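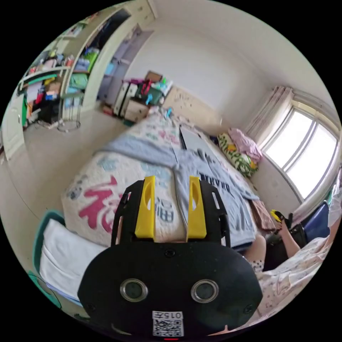

Bedroom station, unit 015, with the bed made up and a light blue item on the quilt.

Adthorpe Home Tasks Group
Equipment and Budget Meeting – Minutes
11/05/2024
Chair: Thảo Vi
Minutes: taken by the person who sat nearest the laptop

1. Previous minutes
Approved. The word "gripper" had been typed as "gripe" in four places. The group voted to leave it.

2. Hand-held grippers
The chair opened with the Javudska quote for another 10 units, which has now been "final" three times. The price is the same each time but the font gets more confident. Discussion of whether we need 10. The bedroom work goes faster with a tool in each hand, and a spare for each station seems sensible. The kitchen work is on hold until somebody decides which kitchen.

Kwok has offered a cheaper unit with a shorter handle. Two members liked the price. Everyone who does the sleeves liked the longer handle. Agreed to ask Kwok for one on loan and give it a week of hoods and cuffs before anyone gets sentimental about savings.

Decision: order six from Javudska, hold the other four until the loan unit has been tried.

3. Fingers
Spare finger sets are $199. There was a pause after this was read out. Asked whether we could print our own, the chair said yes, and that we had, and that the results were in the box marked Do Not Use. Two sets approved. Thảo Vi to ask Javudska if the price drops with quantity, and to ask in writing this time. 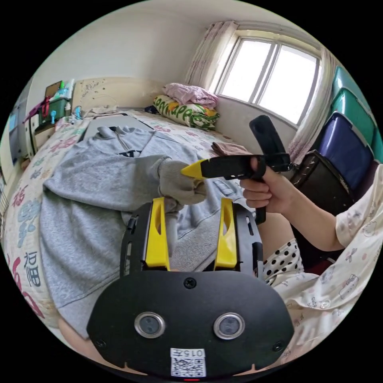 Sleeve work on the gray hooded sweatshirt, two tools, cuff held in the yellow fingers.

4. Garments
A line was requested for clothes. We are asking a great deal of a small number of sweatshirts. Proposal for 40 mixed garments, secondhand, with at least half of them having long sleeves. Objection that 40 was too many to store. Counter-objection that we have been saying so about the cables for two years and they are still here.

Approved at a ceiling of $400. No sequins. Receipts to be kept, and this means the paper ones too.

5. Storage and charging
The Caren cabinet has a lock, a shelf for each unit and its own charging strip. It is also wider than the door it would have to go through. The supplier says it comes apart. The supplier did not say whether it goes back together. Put off to the next round. For now, units go back on the shelf by sticker number, in order, facing out. This was agreed in the last meeting as well.

6. The arm
Raised again under the heading "longer term." A bench-mounted arm would take the whole of next year's money and a good part of the floor. The chair's view is that we should first write down what we would want it to fold, and how badly we would accept it being folded. No objections – one sigh, which was not entered as an objection.

7. Action items
Thảo Vi – place Javudska order, query finger pricing
Thảo Vi – contact Kwok about loan unit
All – one page each on the arm, by the end of May
All – label your chargers
Minute taker – find out who has the tape measure, then measure the door

Meeting closed when the room was needed for another meeting.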